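Ticket 2000: Tables in the Joltholm break room not cleared between bookings
Status: open, waiting on facilities
Queue: Rooms and furniture
Reported by: Mekdes Mekonnen
Assigned to: Czesław Śliwiński

Description of the problem

The long tables in the break room on the ground floor are left with drinks and snacks on them after the morning group goes. The next booking starts at 13.00 and the people on it have to clear up before they can sit down. This has happened on most days in September. The room rules say each group clears its own table, and the rules are on the door, but it isn't being done.

I would like to know whether this is a cleaning fault, a booking fault or a recycling fault before we write to the group leaders again. We wrote to them before the summer and it made no difference.

Mekdes Mekonnen

First reply, Czesław Śliwiński

I have looked at the booking system. The Joltholm room is set to release at 12.45 and the cleaning round is set for 12.30, so the cleaner comes in while people are still sitting there, sees the room in use and moves on. She then has it marked as done and doesn't come back until the evening. That explains part of it.

Changed the cleaning round to 12.50. Please report back after a few days.

Update, Mekdes Mekonnen

Slightly better. The floor is swept and the chairs are pushed in. The tables are still not cleared. I asked the cleaner and she says her instruction is to wipe free surfaces and not to remove bottles with anything left in them, as they may belong to somebody. That is a sensible instruction but it leaves us where we were.

Czesław Śliwiński

Confirmed with the cleaning firm. Their sheet for our building says "opened or unopened food and drink is not to be thrown away by staff". It was put in after a complaint two years ago when a birthday cake went in the bin. I would prefer not to remove it.

Can you say what sort of thing is being left? If it is rubbish we can solve it with a bin. If it is full bottles it is a different problem.

Mekdes Mekonnen

Mostly bottled tea and water, plus snack wrappers. The table by the woven screens is the worst one. The far end is nearest the fridge and everything ends up there.
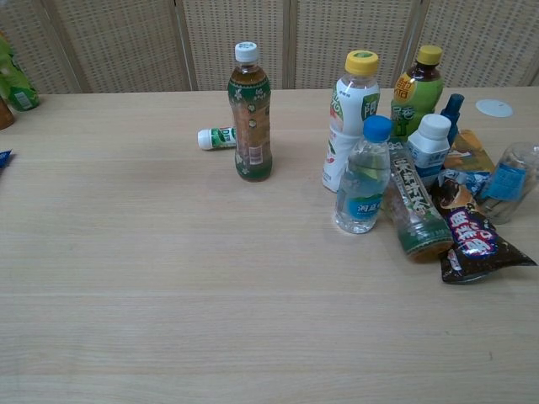 Page last changed: September, 16.10, by C. Śliwiński (attachment added, category changed from Cleaning to Rooms and furniture)

The bottled tea in the dark green label still has tea in it, so the cleaner would leave it standing under the present rule. The same goes for the one with the yellow cap and the lime-green label. The small bottle lying on its side behind the first one is the kind of thing I pick up every day. Wrappers are in among the bottles on the right, and the cleaner can't wipe that half of the table without moving all of it.

Ludger Seidel, facilities

Joining the ticket as the bins are mine. There used to be a bottle crate and a wrapper bin inside the room, behind the door. Both were taken out when the screens were put in, as the door would no longer open fully. The nearest bottle return is now in the corridor by the lifts, 31 metres from the room. I measured it. I can believe that people don't walk there at the end of a break.

Things I can do:

A narrow bin with two openings, from the Biltent range, 50 litres. It would fit between the last screen and the wall. We have one in the basement store at Dorirberg which isn't being used.

A tray on the end of each table for bottles that are still in use. Whatever is on the tray at 12.50 is moved to the shelf over the fridge. Whatever is off the tray is thrown away.

The second one needs a change to the cleaning sheet. Czesław, is that you or Ingegerd?

Czesław Śliwiński

Ingegerd Kvam signs the cleaning sheet. I have added her to the ticket.

Ingegerd Kvam

I can agree to the tray and the shelf if it is written on the door in plain words and the shelf is emptied once a week. I won't agree to full bottles being thrown away on the same day. Please also ask the morning group what they think. It is a large group and they bring their own drinks, and I don't want them to hear of this from a notice.

Mekdes Mekonnen

Spoke to Christos Kokkinos, who books the room for the morning group. He says they buy drinks together and put everything out on one table so that people can help themselves. At the end no one is sure which bottles have been drunk from, so they leave them. He had assumed the afternoon group wanted what was left. They don't.

He is willing to use a tray. He asked if the bottles could be marked with a pen. I said yes, that is up to them.

Ludger Seidel

Bin fetched from Dorirberg and put in place. It fits with 100 mm to spare and the door opens. The left opening is for bottles and the right one for wrappers. One lid hinge is stiff. I have oiled it but it may need a new pin.

Trays: the canteen has old ones marked Maurya on the underside which we can have. They are scratched but clean. I have put two on the table by the screens and one on each of the others.

Mekdes Mekonnen

Bin is being used. Wrappers are mostly gone. Bottles are still left outside the tray, but fewer. Today the afternoon group could sit down at 13.00.

The shelf over the fridge is nearly full already. Who empties it?

Czesław Śliwiński

Not decided. Ingegerd wrote once a week but no name was put to it. I have asked the cleaning firm for a price and am keeping the ticket open until I hear from them. The door notice is with Ingegerd for approval.

Ludger Seidel

Hinge pin ordered.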